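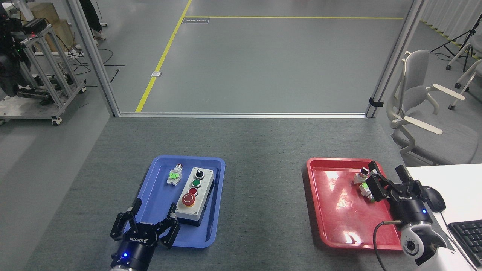 Why does the second track of the brass ensemble CD skip on some players?
The gap before track two was written incorrectly on the first pressing, and older players lose their place when they reach it. Copies from the second pressing play normally.

Ticket 236
Product: Gilero Brass, "Flillia" (CD, first pressing of 1000)
Reported by: Sheehan Music Shop
Assigned to: Bendik Söderlund, Bumumance Records
Status: Open, replacement discs being issued

Customer statement: Track two, the cornet solo, repeats its opening bars and then stops. The disc was tried on two players with the same result. The download version is not affected.
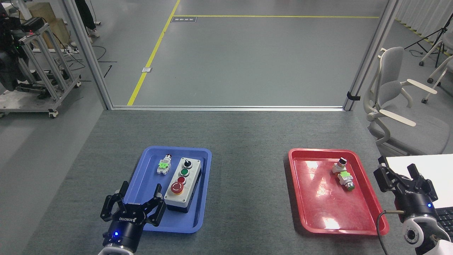 The fault was confirmed against the master supplied to the pressing plant in January. Discs from the first pressing carry the number 8 on the inner ring, next to the hole. Shops are asked to separate their stock before returning anything, and two shallow trays of different colors are suitable for this purpose. Affected discs should go in one tray and unmarked discs in the other.

Action taken: 500 corrected discs have been ordered. Booklets and cases are not affected and should be kept by the shop.

Outstanding: The player models on which the fault occurs have not all been identified. Shops receiving further complaints should add the make and model to this ticket and quote the number above.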